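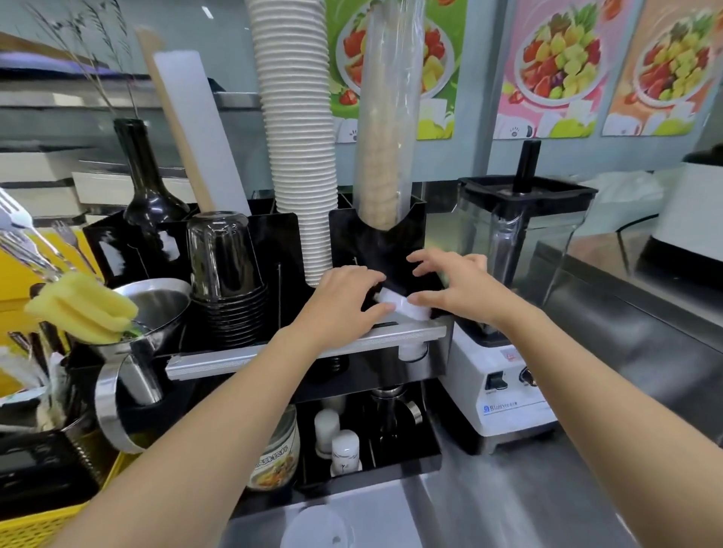

3.2 小規模喫茶店における紙コップの補充と待ち時間

図3 飲料準備台の一例。黒いディスペンサーに白い紙コップが高く積まれている。

本節では、持ち帰り客の待ち時間が何によって決まるのかを、補充のタイミングという面から考える。抽出時間や豆の挽き方に関する研究は豊富で、読むたびに発見があるのだが、容器の在庫が手元でどう減っていくかを追った報告は驚くほど少ない。著者らがこの主題に惹かれた理由もそこにある。

調査対象は、港町Tarnhamの中心部で営業する喫茶店14店舗である。いずれも客席は小さく、注文の多くが持ち帰りである。観察期間中に記録した注文は2492件にのぼり、注文時刻、提供時刻、補充の有無を店ごとに集計した。記録用紙の設計はEa Foghが担当し、集計にはGarridoらが前稿で用いた手順をそのまま採用した。

まず目を引くのは、補充が混雑の最中に集中していたことである。朝8時台、列がもっとも長くなる時間帯に容器が切れ、店員は抽出の手を止めて棚へ向かう。開店前に満たしておけば済む話のように見えるが、コップを高く積める店ほど残量の確認が後回しになりやすく、結果として朝の補充回数は積載量の小さい店とほとんど変わらなかった。この逆転は予想していなかっただけに、集計表を前にして共著者一同大いに盛り上がった。

次に、蓋とコップの減り方の違いである。店内で飲む客は蓋を取らないことが多く、両者を同じ本数で並べている店では必ずどちらかが先に尽きる。Dindo Dumlaoが聞き取りを行った店主の一人は「蓋は午後に、コップは朝になくなる」と語った。実際、この店の記録を時間帯別に描くと、二つの曲線は昼過ぎにきれいに交差する。図を描いていてこれほど楽しい瞬間はなかなかない。

保管場所の影響も大きい。予備を準備台の下に置く店が6店舗、奥の倉庫に置く店が残りの8店舗で、補充を挟んだ注文の待ち時間は後者で明らかに長かった。倉庫型の店では、3000個入りの箱を床に置いたまま使う例も見られ、取り出しのたびに箱を開け直す動作が加わっていた。箱から小分けにして棚の手前に移しておくだけで、この動作はほぼ消える。

なお、天候と行事の影響は本節では切り離していない。12月の市の開催日には、どの店でも温かい飲み物に注文が偏り、冷たい飲み物用の容器はほとんど動かなかった。季節ごとの容器の配分については、Leif Brøndumによる港湾地区の売上記録と突き合わせながら、3.3節で改めて扱う。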